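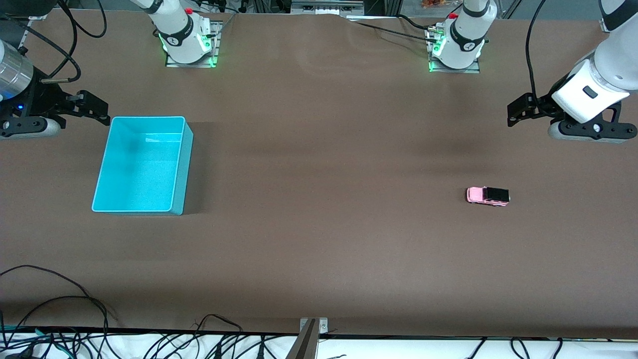 A Place for the Small Things

The Bonsu Family Center has kept a playroom for 9 years, and for most of that time its toys were stored in one deep wooden chest near the door. Children emptied it every morning. Staff refilled it every evening, and the smallest pieces sank to the bottom, where they stayed.

In February the center retired the chest and adopted a system of shallow open trays. Kwame Dankwa, who manages the playroom, oversaw the change. The inventory recorded 97 toy vehicles, many of them unseen by the children for months.

"A child of three will not dig for a car," Mr. Dankwa said. "If the car is on the table and the tray is beside it, the child knows where it goes."

The principle can be tried at home with very little equipment. A turquoise bin with low walls and a small pink toy car, set out on brown paper, are enough for a first lesson in putting away. The plain paper keeps attention on the toy, and the bin starts out empty. Once the child is used to the task, a second car may be added, then a few blocks.

Gifty Sulemana, an early childhood adviser with the Nirkholm Parents' Association, recommends that families sort by kind and leave color aside. Cars belong with cars. Her handbook, Griva, first issued to member families in 2000, advises that a tray be light enough for the child to carry and shallow enough that every item in it can be seen from above. Lids are discouraged for children under four.

Ms. Sulemana also cautions against tidying on a child's behalf. An adult may put away the first toy and should then wait, even when the waiting is long.

At Bonsu, cleanup now begins at 4:30 in the afternoon. The trays go back on a low shelf by the window, vehicles on the left. The old chest has been moved to the hall, where it holds rain boots.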